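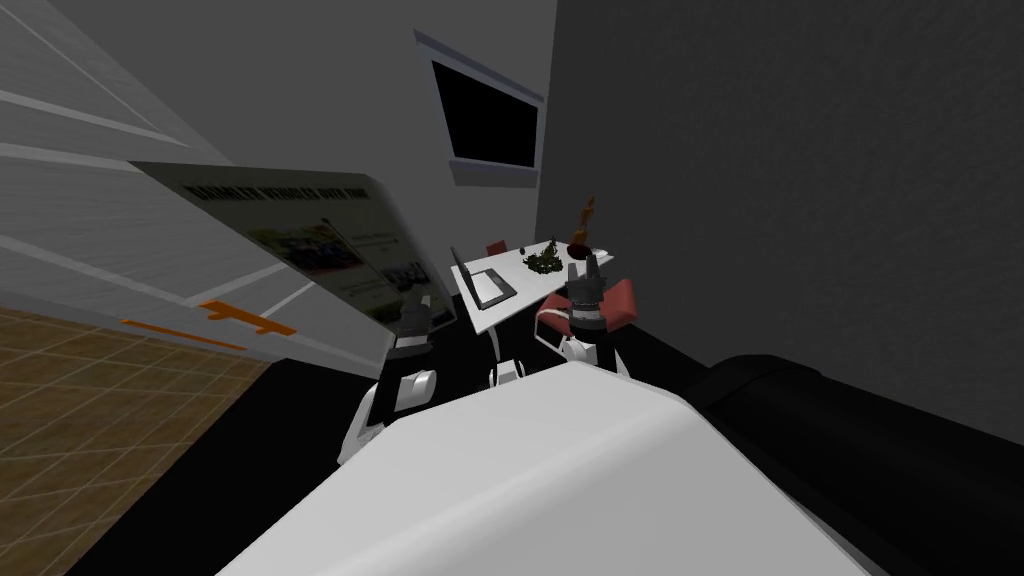 Ladwood library gets its evening hours back

11 May 2026

Good news for anyone who, like me, only remembers a book is due once dinner is on the stove. The Ladwood branch library is going back to late opening, and it'll stay open until 9 p.m. on 14 evenings over the first trial stretch. I've missed those evenings more than I expected to!

The hours were cut two winters ago when the heating bill went through the roof. Since then a petition has been sitting on the front desk at the Grerkeo bakery on Stanciu Street, next to the day-old rolls, and it picked up 3001 signatures. One of them is mine (two, if you count the time I forgot I'd already signed, and then crossed it out).

The town has now found money for the extra staff time, and the reading room upstairs is getting a bit of attention too. A laptop on a plain white table is all I need to get my tax forms done, so I'm easy to please, but the plan also covers new lamps and 29 more places to plug in. If you've ever fought over the one outlet by the atlases, you know how I feel about that.

A few things to know before you head over. The children's corner still closes at 6. The parking lot on the Rastance side will be locked at 8 - use the street if you're staying late. And the interlibrary loan desk won't be staffed in the evenings, though you can still pick up anything that's already on the hold shelf.

The trial runs through October, and then the town will look at how many people came. The old evening record is 228 visitors, set during a snowstorm when the power was out on half the hill. I'd love to see us beat it in nicer weather. Bring a neighbor, and bring back my copy of the soup cookbook if you're the one who has it on hold after me.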